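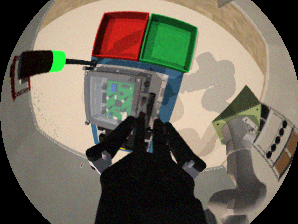
*Red bin, green bin, gray box on the blue base.*

## Questions I keep getting about this blog

**Who are you, anyway?**
Hi! I'm Huiling Zheng, and I write about celebrity parties, red carpets and the people who show up to both in very uncomfortable shoes. I started by texting recaps to my cousins and it got way out of hand (sorry, cousins).

**Do you go to these events yourself?**
I wish! I've been to 2, and at one of them I mostly stood near the coats. The rest I piece together from guests' own posts and the press pool.
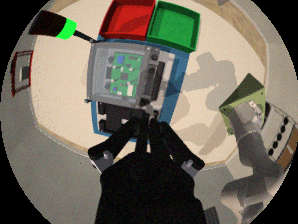 **Will you post a rumor if I send it in?**
Only if I can find a second person who'll back it up, and even then I sit on it for a day. I do read everything, though, so keep them coming!

**Why don't you cover the stars' kids?**
I used to, a little. Then I read 140 comments picking apart a nine-year-old's haircut and felt awful about it. If a parent shares a family holiday photo I might mention the party, but I skip the kid's looks, and comments about them get deleted.

**What happened to the Dultbridge Ball recap?**
It's still up, I just split it into parts because it was almost 19 pages long. The gowns are in part one, the Drurkier after-party is in part two.
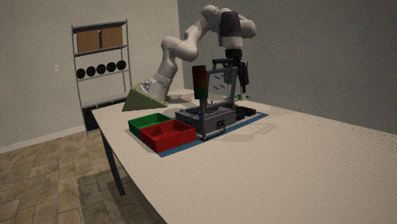

*Page last changed: December 2020*

**Is the Konodano newsletter the same thing as the blog?**
Nope, it's shorter and a bit gossipier. It goes out whenever I've got enough to say, and I'm taking February off.

**Can I use your recaps on my own site?**
A couple of lines with a link is fine. Please don't paste the whole post.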